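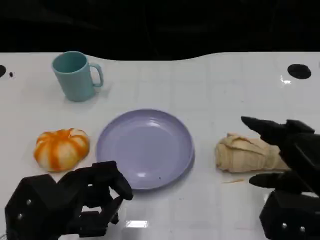

Vavura opened its Duldale workshop to the neighbours on 23rd April, and the engineer who showed me through had already given her talk five times. "Everyone asks if it makes coffee," she said. "It has a mug. I tell them that's a start." The mug is teal, and shares a white table with a lavender plate and a striped toy pumpkin. The pumpkin gets most of the fan mail.

Would she have one at home? She thought about the 248 stairs of paperwork — her phrase — and the colour, which is black. "My cat would file a complaint."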